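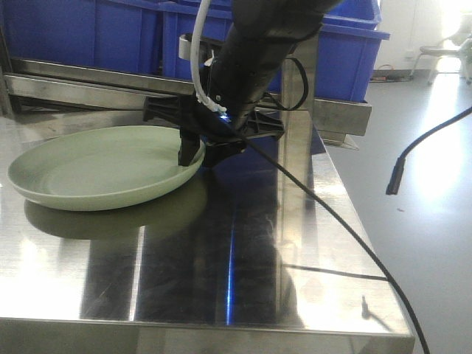
*By Wanda Ostrowski, with setup notes from Fuad Feyisa*

## Plate cell: common questions

These are the questions we get most from people taking over a shift on the Lirer cell. For wiring changes, ask Fuad first.

**How do I start it in the morning?**

Clear the table, turn on the main switch, and let the controller boot. Press Home and wait until the arm stops moving. Run one plate at slow speed before you load the full job.

**What does the blue light near the gripper mean?**

On our unit, blue means the gripper has power and is talking to the controller. If it goes out, stop the job and check the connector on the white cable. Push it in by hand until it clicks. Don't use pliers.

**How much slack should the cables have?**

Enough for the last joint to turn both ways without pulling. The long black cable can lie across the steel and over the front edge, but keep it out from under the plate. Look at the spot where it bends over the edge every week. A flat or shiny patch means it's time for a new one.

**The finger keeps hitting the rim. What's wrong?**

Usually the plate height. We switched from Mercado plates to Sestico ones in July, and the rim is 2 mm higher. Pick the right plate in the job menu, then re-teach the grasp point:

1. Set the speed to 9 percent.
2. Bring the finger down just inside the rim.
3. Close the gripper until it touches, and save.

**Can I clean the table while the arm is on?**

No. Park it and press the stop button. Use a damp cloth and mild soap, then dry the steel - streaks throw glare, and the plate finder doesn't like glare.

**How often do the finger pads get changed?**

Every 40 hours of running, or sooner if a plate slips. New pads come from Tradosell in bags of 200. Write the change in the log.

**Can I move the blue bins?**

Leave them on the rack. The taught paths go past them, and a bin pulled forward can end up in the way of the elbow. If one has to come down, run the next job slow.

**It stopped in the middle of a pick. Now what?**

Hold the plate, open the gripper from the pendant, and jog the arm straight up. Home it after that. If the same fault comes back, write down the code and leave the cell off until Fuad has looked at it.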